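Mukar Bathroom Service Robot - Simulation Safety Checklist
Release under review: Brerudon bathroom, plunger retrieval task
Completed by: Demyd Stetsiuk
Reviewed by: Raelene Lockyer
Month: September

Reason for inspection: arm stopped on a force limit during a simulated approach to the plunger. Run aborted by the supervisor process.

1. Scene loads with all fixtures in place
Result: Pass
Comment: No fixture intersects the floor.

2. Force limit set to the value in the test plan
Result: Pass
Comment: Set to 68 newtons. Log confirms the stop at that value.

3. Base stop issued with arm stop
Result: Fail
Comment: Base continued for 700 milliseconds after the arm stop. See Finding A.

4. Both camera views available to the supervisor process
Result: Fail
Comment: See Finding B.

Views recorded during the inspection, room first, second camera after it:
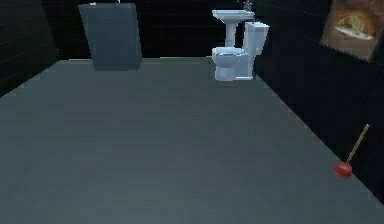
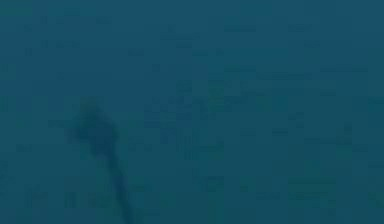
Finding B. The supervisor process is required to refuse motion when either camera view cannot be used for locating the target. The refusal was not issued. The room view gives adequate contrast at the red cup of the plunger, near the right wall. The second view is teal throughout, with one dark, blurred shape at the left and nothing that could serve as a target, and the process nevertheless rated both views as usable. The rating currently tests only that a view has arrived and carries a recent time stamp. Content is not tested. This shall be corrected before the next release.

5. Operator alert raised on abort
Result: Pass with comment
Comment: Alert raised, but the text read "motion complete." Kevin Arango to correct the wording.

6. Restart blocked until acknowledged
Result: Pass

Finding A. The base stop and arm stop are sent as 2 separate commands. They shall be combined. Hardware trials at Etier remain suspended until item 3 passes on 3 consecutive runs - partial results will not be accepted.

Open actions: Finding A, E. Donnelly. Finding B, D. Stetsiuk. Item 5, K. Arango.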